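Filament Storage and Moisture: Notes from the Hillbridge Print Room

14 shares | 3 comments

Members printing in nylon and PETG have been reporting stringing, popping at the nozzle and weak layer bonding since January. The printers were checked first. Nozzle temperatures were within limits on all machines, and belt tension was normal. The filament was then weighed before and after drying, and the cause was clear enough: the open shelf next to the loading door is too humid for anything except short-term storage of PLA.

A full 1,000 gram spool of nylon can take up several grams of water in a few days on an open shelf. PETG takes up less, but enough to affect surface finish. PLA is more forgiving, although old spools turn brittle and snap in the feed tube, usually overnight.

The following now applies to all shared spools. Nylon and TPU go back in the sealed Adholm bins at the end of each session. PETG may stay on the machine for the length of one job. Each bin holds a humidity card and two bags of desiccant. If the card reads above 20 percent, swap the bags and put the used ones in the tray marked for regeneration. Do not put them back in the bin to "finish off" - a saturated bag gives water back when the room warms up.

Drying settings are posted on the Flutmont dryer. In short, PLA gets 45 C for six hours, PETG 65 C for six hours and nylon 75 C for twelve hours. Do not dry mixed materials in one load. PLA softens well below the nylon setting, and a fused spool cannot be recovered.

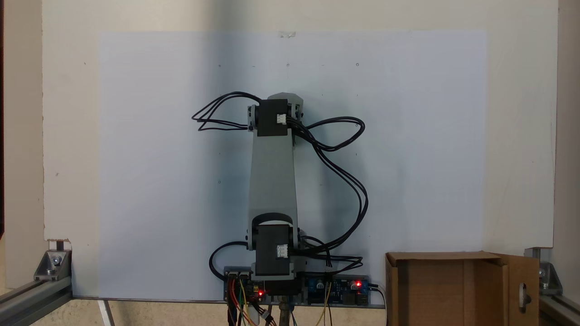

Gray arm on its base plate, with black servo housings at both ends of the long link.

Weigh the spool on the bench scale before it goes in and again when it comes out, and write both figures on the tag. The weight of the empty reel does not matter for this purpose, only the difference. If a second cycle produces no further loss, the spool is dry and any remaining print faults have another cause. Check retraction distance first, then nozzle wear.

The print log closed the year at 3,871 hours across all machines. Of the 2,059 jobs started, 1,596 finished without being stopped. The log does not separate moisture faults from bed adhesion failures, so the share caused by wet filament is unknown. A fault code column has been added to the sheet. Please fill it in, including for short jobs.

Two further items. The Sequeira hygrometer on the north wall reads four points low and is to be replaced; use the one on the dryer until then. Spools with no tag will be moved to the scrap shelf every Thursday at 6 p.m. and may be used by anyone for test pieces.

Filed under: Print Room, Materials
3 comments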